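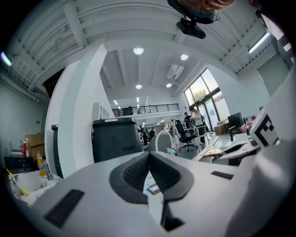
Ettore Palumbo says the whole of section 4 could be one line, "press record and do the task," and that anyone who needs more than that should be kept away from the grippers. I've read Ettore's recordings. Section 4 stays.

4. Recording your first batch

By now you've charged both Skesside grippers, paired them, and gotten through the calibration in section 3 (if you skipped it, go back, I'll wait). What follows is how I record a batch of examples for the learning system, start to finish. A batch is 300 takes of one task. You don't have to do them all in one sitting, and please don't try to on your first day — your wrists will hate you.

4.1 Before you pick anything up

1. Open the Bajpai recorder on the laptop and make a new batch. Give it the task name, your initials and nothing else. I used to add little notes in the name field and it made sorting a nightmare.

2. Wipe both lenses with the cloth from the kit. Do it even if they look fine.

3. Squeeze each trigger all the way and let go. The opening number on the recorder should drop to 0 and come back to the same value it started from. If it doesn't come back, redo 3.2.

4. Lay out the objects for the task. Any layout will do for the first take, as long as you can reach everything without walking.

Note: leave the room lights however you find them. I like having some batches with the blinds down and some with full daylight, so I don't try to match one session to the next.

4.2 Recording a take

1. Pick up the left gripper first, then the right. The recorder names them in the order it feels them move, and swapped hands are a real pain to fix later.

2. Hold both of them still, pointed at the work area, until you hear two beeps.

3. Double-squeeze the right trigger to start. One long beep means it's recording.

4. Do the task at an easy pace. Slower than you'd do it at home, but don't freeze between moves. If you stop to think, the stopping goes into the data too, and you end up with a robot that stops to think.

5. Double-squeeze again to finish.

6. Move at least one object somewhere new before the next take. Turn it, slide it, swap it for its cousin from the spares box, whatever you like!

A normal take of the cup-stacking task runs 19 seconds for me. Yours can be longer. If you're getting past a minute, the task is probably two tasks and you should split it.

Caution: keep your fingers behind the trigger guard the whole time. The pads don't close with much force but the linkage behind them can pinch, and it did get Prys Owen pretty good in November.

Caution: don't put a gripper down lens first. Lay it on its back in the foam.

4.3 When a take goes wrong

Dropped something? Keep going if you can pick it up with the gripper and carry on. Those are good takes and I want them. If you reached in with your bare hand, or somebody bumped the table, finish with the usual double squeeze and then hit Discard on the laptop. Don't just leave the bad ones in and hope. I once went back through 1190 clips of the Grandwood drawer task by hand looking for bare fingers, and I'm never doing that again.
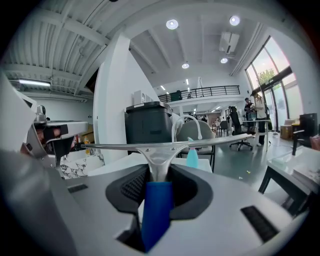
Do I have to use both grippers if the task only needs one hand?

Record with both. Keep the spare one still and pointed at the work, and the recorder will save it as an idle hand. Batches with one gripper missing won't load alongside the others.

4.4 Checking and sending the batch

1. Stop after every 17 takes and play the latest one back. You're looking for three things: both hands show a picture, the track line has no jumps in it, and the opening number moves when your fingers do.

2. If the track line jumps, mark that take as Lost and look at the few before it. Quick wrist flips are the usual reason, or a hand passing right in front of the lens.

3. When the batch is full, click Close Batch and leave the laptop alone until the bar is done. It looks stuck near the end. It isn't (give it a few minutes).

4. Copy the closed folder to the Trunwood drive. Don't rename it on the way.

5. Write the batch name and the number of discarded takes on the sheet by the door. A high number is fine, I only want to know it.

Note: recorder versions from before 2018-01-21 don't write the idle hand file. If your laptop is on one of those, update it before you start, and keep the old batches in a separate folder.

Put the grippers back on charge with the triggers released. Section 5 covers swapping the pads.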